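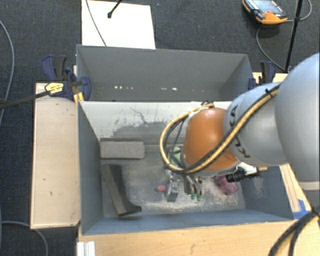

Attachment 1 to request 1474: Storage bin, interior.

Request 1474
Site: Vellville stores
Category: Containers and shelving
Raised by: Stores desk
Status: Open – awaiting replacement

Reported fault
The stores desk reports that the grey bin is no longer in a fit state for general use. There is cream-coloured residue on the floor of the bin, along the front and to the right. The pale back panel carries dark scratches, thin lines resembling cracks and a worn grey patch low down in the middle. The desk asks whether the bin may be cleaned and kept, or whether it should be withdrawn.

First response, 09.40
The desk was asked to remove all contents, wipe the interior with warm water and a mild detergent, and leave it to dry for 30 minutes. Abrasive pads are not to be used on any panel.

Update from site, 11.15
Cleaning was carried out as instructed. Part of the residue came away. The remainder is firmly attached and could not be lifted with a cloth. The marks on the back panel are unchanged.

Second response, 13.20
The desk was asked to run a fingernail across the thin lines on the back panel. A line that catches the nail is to be treated as a crack – a line that does not may be recorded as surface wear.

Update from site, 14.05
The nail caught on 4 of the lines. No water escaped when the bin was part filled and left to stand.

Decision
The bin is to be withdrawn under the Nistow container standard, which does not permit a cracked panel in any bin used for loose items. A replacement of the same size has been requested from Mabaso. Contents should be held in a lidded crate in the meantime. The old bin should be labelled and placed in the returns bay.

This request will be closed once the stores desk confirms delivery.

Related requests
Lid missing from stacking crate, Bester store
Labels peeling from shelf edges
Residue in wash-down trays
Returns bay full – collection required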